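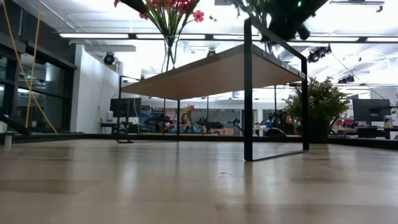 Valimard Open Day

The Valimard Open Day is a yearly visitor event held at the Valimard robotics workshop. Best known for the flower table, a live demonstration of robot handling of cut stems. The 2021 edition took place on Sep 1, 2021. Entry free, booking needed, 200 places.

Background

Started by Ishbel Halliday as an evening for suppliers and families. Opened to the public later, after a local paper ran a peice on it. Drummond, a lighting hire firm, has backed it from the second year on.

The flower table

Run by Rianne Van Dijk. Robot arm, wooden worktop, glass vases, fresh flowers. Visitors stand alongside and ask questions while the arm is at work. Cut flowers are a hard job for a gripper: stems bend, petals bruise, heads come off. A dropped head counts as a miss under the house rules but the run carries on. The gripper has 2 fingers and opens wide, so the approach to a small bloom on a flat top is mostly a matter of angle. A low approach risks the table, a steep one hides the flower from the wrist camera.

Control software is Para, written in house. Planning was moved to a newer version, Umance, shortly before the 2021 event. Some older pages still give the name as Para 2, this is wrong.

A red flower head on the worktop, between the vase and the gripper fingers:

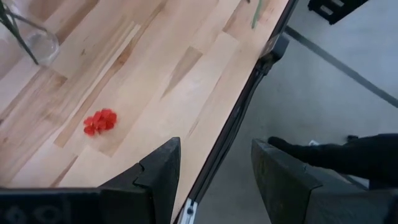 Visitor arrangements

Two sessions, 100 visitors each. Talk first, then the flower table, then questions. Children welcome with an adult. No bags near the arm. Staff may stop a run at any time and often do, usually to move someone back a step.

Reception

Mostly warm. Complaints about the queue and about the talk, which overran. Van Dijk later put the slides online with a short note on grip force and a list of flowers tried. Roses were left off the list by mistake and added in September.

See also

Para (software)
Umance
Drummond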